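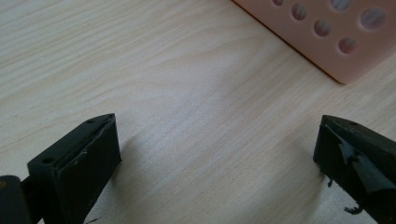 **Figure 1.** Wrist view, fingers open over bare table. The grip covering on the right finger is torn.

### 3.2 Collecting the sock examples

All the examples for the sorting task were gathered by hand, no arm in the loop. One person, two hand-held grippers, a table, a basket, some socks. We call the set Bresta in the rest of the paper. Each gripper has its own camera and there is one more at head height, so every example comes as three streams that have to be lined up afterwards (Section 3.4).

Why hand-held - cost mostly, and speed. In the April pilot we drove the arms directly and a good hour gave us 15 usable examples. With the hand-held tools the same hour gave 50. The quality is not the same, we come back to that in Section 5, but for soft things like socks and cloths the numbers matter more than a perfectly smooth path. A sock folds differently every time it is let go. The learner needs to see a lot of folds.

Instructions to the person collecting were kept short. Start with both grippers open. Work at a normal pace. Don't go back to fix a bad grasp unless the sock has been dropped outside the table. Bad grasps stay in, marked with a flag, as we found in the pilot that throwing them out left the model with no idea what to do after a miss.

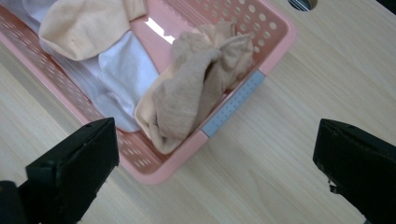 Where the cloths overlap it gets harder to say what counts as one object. Two thin pieces lifted together look very much like one thick piece from the wrist camera, and the head view is often too far off to help. Our rule - if two come up together the example is kept and labelled "double". There were 19 doubles in the final set. We did not try to balance them against the rest, probably should of.

Light was another problem. The table is pale and throws back a bright patch, and pale fabric nearly vanishes in it. We tried a darker cover for a short run and dropped it. Grasps looked cleaner but the model trained on those runs did worse on the plain table, and the plain table is what we test on. So the glare stays. The Niltanero filter (Section 4.1) takes out frames where more than a set share of pixels are blown out, which costs us a little data at the start of many runs.

Timing. The head camera and the two wrist cameras run on seperate clocks. We start each run with both grippers closing once, fully, and use that as the mark. Crude but it works well enough at our frame rate. Drift over a single run was small, over a whole session it was not, hence one mark per run and not one per session.

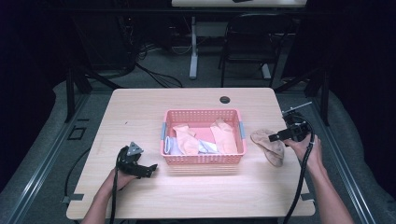

Amerley Agyeman, reading an early draft, objected that a person with two tools in hand moves in ways no pair of fixed arms could copy, and that we ought to say how many runs are lost to this. Fair point. Every run is now replayed in the Villca simulator with the real arm limits switched on, and a run is dropped if either wrist goes out of reach or the elbows would meet. Most of the losses are cross-body reaches, one hand going over the other to the far side. After the first check we asked collectors to keep each hand to its own half where they could, and losses went down by roughly 50 percent.

Wear on the fingers is the last thing to report. The rubber takes a beating from the table and it does not wear evenly. A torn finger grips thin fabric differently from a whole one, sometimes better, with loose bits catching on the weave. Finger state is therefore logged at the start of each session, whole or torn, left and right. Replacing pads after every 100 runs was the plan, in practise it slipped. The Zorico pads we moved to later are outside this paper. We give results split by finger state in Table 4, and the log itself is released with the data, last revised 25/06/2024.
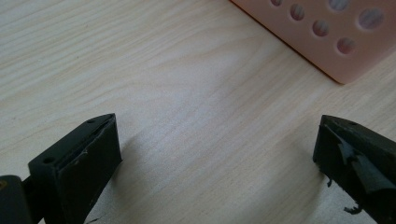

**Figure 2.** Worn covering on the right finger, left finger scuffed only. Logged as left whole, right torn.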